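Encore une arnaque « résolue » par communiqué

Mercredi matin, tout le monde relayait la même dépêche : cinq personnes interpellées à Norkthorpe, un faux site de location de vacances, des familles qui débarquent avec leurs valises devant une maison dont le propriétaire n'a jamais mis les pieds sur Internet. Le titre parlait d'un « réseau démantelé ». Je veux bien. J'ai quand même relu le texte trois fois pour trouver où était le réseau.

Ce qu'on sait tient en peu de lignes. Les annonces passaient par une plateforme nommée Comesura, l'acompte demandé était de 570 euros, toujours le même, et l'argent filait sur un compte ouvert au nom d'une société, Prukden, qui n'avait ni bureau ni téléphone. Douze plaintes ont été déposées. Sur les cinq interpellés, trois sont déjà ressortis sans la moindre charge, détail rangé tout en bas de l'article, après la publicité.

Alors je me pose des questions bêtes. Qui a ouvert le compte ? Quelle banque a accepté un dossier pareil ? Et pourquoi la plateforme, qui jure vérifier chaque annonce, a-t-elle laissé en ligne pendant tout le mois de mars une villa signalée par plusieurs clients ? Là-dessus, rien. On nous parle en revanche de la voiture de l'un des suspects, ce qui nous avance beaucoup.

Le chiffre de 3000 victimes, lui, est apparu dans l'après-midi. Je n'ai pas réussi à remonter à sa source. Un site le reprend d'un autre, qui le reprend d'un « proche du dossier ». Entre douze plaintes et 3000 victimes, il y a de la marge, et j'aimerais qu'on m'explique comment on la remplit.

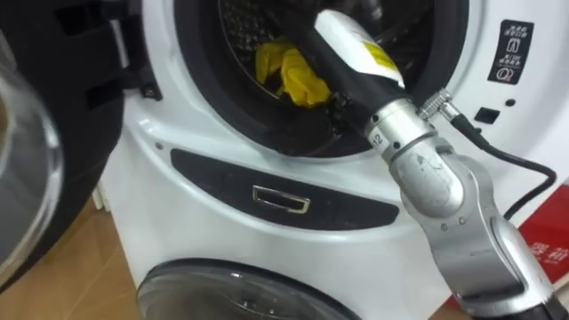 Je ne dis pas que les suspects sont des anges. Je me souviens seulement de l'affaire Vallejo, les faux artisans : même vocabulaire, mêmes gros titres, et au bout du compte un seul condamné, avec sursis, et pas un centime rendu aux clients. Aucun des sites qui avaient crié au démantèlement n'est revenu sur le sujet.

J'attends donc l'audience. Si quelqu'un parmi vous a versé un acompte et n'a toujours pas été contacté par les enquêteurs, les commentaires sont ouverts, et je suis preneur des courriels envoyés par la plateforme, même les réponses automatiques.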